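Surketti says its arm learns by watching. The people doing the showing have questions

Surketti wants small packing shops to stop writing robot programs. Its new teaching package, Clirnier, lets a worker steer an arm from a second, hand-held arm across the room, repeat a job until there are enough recordings, and leave the software to work out the rest. The company put it on display Friday and calls it "teaching without code."

That may be true as far as it goes. What the pitch skips over is how much teaching there is. By Surketti's own count, the sorting demo took 3,000 recorded runs, and 1,616 of them were kept for training. The others were thrown out for slips, pauses or an operator changing her mind halfway. Someone was paid to do every one of them.

"People hear 'show it by hand' and picture one afternoon," said Zdeňka Charvát, who ran the remote sessions for the company. "It was 2 months. Your wrist learns it before the robot does."

Surketti gave no success rate for the trained arm working alone. Asked twice, product lead Algirdas Kazlauskienė said the numbers were "still settling" and would be shared with customers under contract. He did say that an earlier batch of 1,229 runs had been scrapped – the operators had each developed their own way of coming down on a block, and the model copied all of them badly.

The task itself is modest: red and blue wooden cubes, shallow bowls with red and blue rims, and an arm with a two-fingered gripper over a table.
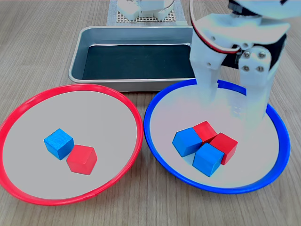
Kazlauskienė argues that the cubes are a stand-in for real parts and that a shop could swap in its own goods within a week. Mets, a parts packer that has been trying the package since April, is less sure. A shift manager there said the arm needed new recordings after the bins were moved by the width of a hand, and again when the overhead lights were changed.

Clirnier will be sold by subscription, with the hand-held arm included. Surketti would not give a price. The rival Illow system, also taught by remote control, is due to be shown later this year, and its maker has not released test results either.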